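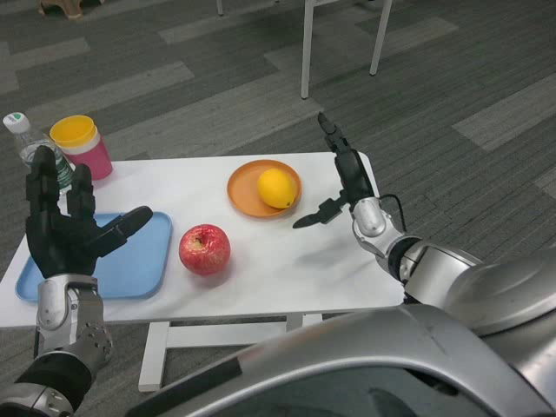
Black robot hand over a light blue tray on a white table

Vekalano Forms
Contact, booking and order forms for small websites
Version 5

Vekalano Forms is a form builder for people who design and maintain websites. You lay out the form in a browser, copy one line of code, and paste it into the page where the form should appear. It works on hand-built pages and on any site system that lets you add a script. It is made by Senitz.

The form loads as part of your page, so it picks up your fonts, link colors and text size from the style sheet you already have. If you want it to look different from the rest of the page, you can turn that off and set the styles yourself. Every part of the form has its own class name, and the class names have stayed the same since version 3.

Field types
Short text, long text, email, phone, number, date, time, single choice, multiple choice, drop-down list, file upload, signature, hidden field, and page break. Any field can be required. Any field can be shown or hidden based on an earlier answer.

Labels sit above the fields by default. They can be moved to the left on wide screens, and they go back above the field on phones. Placeholder text is available, but the builder will not let you publish a field that has a placeholder and no label.

Error messages
Messages appear next to the field they belong to, and a short list of them appears at the top of the form with links to each one. Screen readers announce the list when the form is sent with mistakes in it. Default messages come in 72 languages. You can rewrite any of them, and your wording is kept when the software is updated.

Entries go to an inbox in your account and, if you want, to an email address as well. The inbox can be sorted by date, form or status. You can add notes to an entry and mark it as open or closed. 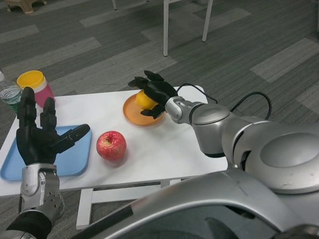
Entries can also be exported as a spreadsheet, either all at once or by date range. Column names in the export come from the field labels. If you rename a field later, the old entries move to the new column name and nothing is lost. Uploaded files are exported in a separate folder, with the entry number at the start of each file name.

Spam filtering
The filter uses a hidden field, a timing check and a word list you can edit. There is no puzzle for visitors to solve. Entries that are caught go to a spam folder and stay there for 30 days before they are deleted.

Templates
The starter set was drawn up by Ye-ji Woo and includes a basic contact form, a quote request, an event sign-up, a job application and a repair booking. Templates are copied into your account when you use them, so changes on our side will not alter a form that is live. A matching set for the Feltstead theme was added in November and is included in all plans.

Plans
Single: one website, 529 entries a month, one user.
Studio: up to 5 websites, unlimited entries, three users.
Agency: unlimited websites and entries, 20 users, client logins, your own logo in the notification emails.

All plans include every field type, the spam filter and exports. Billing is monthly or yearly. Yearly plans can be moved up at any time, and the unused part of the old plan is credited.

Moving from another form tool
Forms made in Um can be brought in with their entries. Go to Settings, choose Import, and upload the Um export file without unzipping it. Conditional fields come across as they are. Calculated fields do not, and will be listed at the end of the import so you can rebuild them. If the import stops partway through, the screen will show code 1291, and you can start again from the same file without creating duplicates.

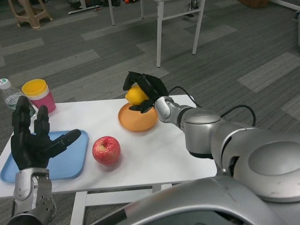

What happens to my form if I go over the monthly entry limit on the Single plan?

The form stays live and keeps accepting entries. New ones are held in the inbox, where you can see the date and the sender, and they open in full when the next month starts or when you move to the Studio plan.

Can I use it on a site that is still being built?

Test sites do not count toward your website limit. Mark the address as a test site in Settings, and entries sent from it will be kept in a separate list.

Requirements
A current version of Chrome, Firefox, Safari or Edge for the builder. Published forms also work with scripts turned off, except for conditional fields, signatures and page breaks.

Support is by email on all plans. Include the form number, found at the bottom left of the builder.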